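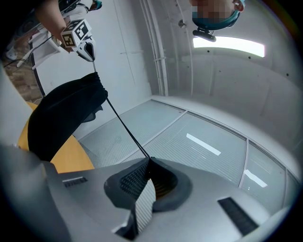
4.2 Keeping two hands in step on a cord

Most of the tasks in our collection can be learned one hand at a time, with the second hand doing little more than holding something still. Drawstring pouches are a different matter, and we have come to be rather fond of them for that reason. The cord passes a pull at one end straight on to the other, so a small error in where we believe the left gripper to be soon becomes an error in what the right one ought to do next.

Our first version of Zunel, the tracking layer described in Section 3, worked out the pose of each gripper separately and joined the two paths afterwards. On rigid objects this was perfectly good enough. On the pouches it gave us paths in which the gap between the fingertips grew and shrank while the cord was at full stretch, and a policy trained on them quite reasonably learned to tug. Figure 3 shows the sort of moment we have in mind, with the pouch held over the table by its strings and the strings pulled tight on both sides.

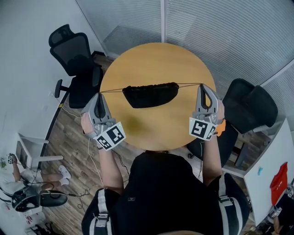

Figure 3. A small black drawstring pouch held above a round table between two hand-held grippers, each used with a printed marker mount.

We therefore added a shared term to the solver. Whenever the Grestero labeller marks the cord as taut, the distance between the two fingertips is allowed to change only slowly, and the two poses are solved together over a short sliding window. When the label is dropped, the term fades out over the next few steps, as switching it off all at once left a small but visible jump in the path.

We ran the new solver over all 1,944 pouch recordings and trained the Wallon policy afresh on the result, leaving everything else as it was. The tugging became much gentler, although it did not go away altogether on the shortest cords, where the two markers tend to hide one another. We return to those cases in Section 5.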